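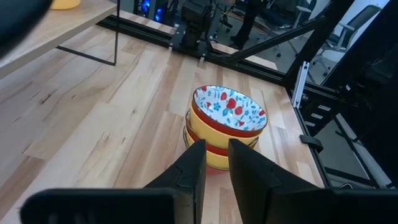 Strawberry-patterned bowls, bright yellow with a red rim, stacked on a wooden tabletop.

Soup night returns to Arnevari hall

October 15, 2022

12 shares | 8 comments

The monthly soup night is coming back to the Arnevari hall after a long winter break, and anyone who remembers the old evenings will be pleased to hear that very little has changed, right down to the wobbly trestle by the door and the argument over whether pumpkin needs ginger.

Doors open at half past five and soup goes out from six. There will be a pumpkin, a lamb and barley, and a red lentil from Kausar Awan, whose lentil ran out so early at the last gathering in May that people were still grumbling about it at the footy. She has promised a bigger pot this time, and has borrowed one from her sister that she says barely fits in the back of the car.

"I've been making this soup since my kids were in nappies and I still don't measure anything," Ms Awan said. "If it's a bit hotter than last time, well, there's plenty of bread."

The bread is coming from Lammers, the bakery on the main street, which is sending 80 rolls and a few of the dark rye loaves that always seem to vanish before the butter gets to them.

Entry is by gold coin, with the money going towards new flyscreens and a proper repair to the kitchen window, which has been propped open with the same piece of dowel for years. Organiser Ilze Venckus said the last season of soup nights brought in $1000, and she would dearly love to see that matched before Christmas.

"It's a cheap tea and a good natter, and you don't have to do the washing up unless you want to," she said. "Mind you, the best gossip is at the sink, so you might want to."

Wyn Howells will bring his accordion along after the meal, and has been practising a few waltzes for the occasion. Families are welcome, and anybody needing a lift in from the farms can leave their name at Lammers during shop hours.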